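Home | Notebook | Workshop | Materials | Contact
Last updated March 8, 2019 by Josefina Valdebenito

Notebook – scoop and blocks, Kisside bench

Carried on with the rests for the scoop today. The question is still whether we need a proper cradle or whether a plain stack of blocks will do. Vikas wants the cradle. I would like to avoid another part to keep track of, so I tried blocks first.

Using the red scoop, the one-piece plastic one. The bowl is rounded underneath, so on a flat top it wants to roll toward whichever side is heavier. With the bowl hanging off to the left and the handle to the right, the balance point is somewhere in the neck. I marked it with tape on the spare, 4 inches from the loop end.

The speckled block goes at the near end of the row, green disk facing out, with the grey ones lined up behind it. I want that order kept so we can compare between days.

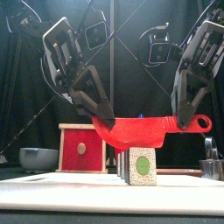 Kuldeep Pal thinks the row should be turned a quarter so the scoop lies along it, and says the ribs on the handle will catch on a block edge sooner or later if we leave it crosswise. He would also put a strip of the Lemar mat on top. Fair point about the ribs. I'm less sure about the mat – it adds height and we would have to redo the October notes.

To do:
- try the row turned, same blocks, same order
- two strips of mat from the drawer, try one thickness and then both
- ask Sarla whether the Sosine scoops are the same length before we order any
- wipe down the tabletop, tape residue near the back corner

Spare scoop is in bin 704 with the tape still on it. Please leave the tape.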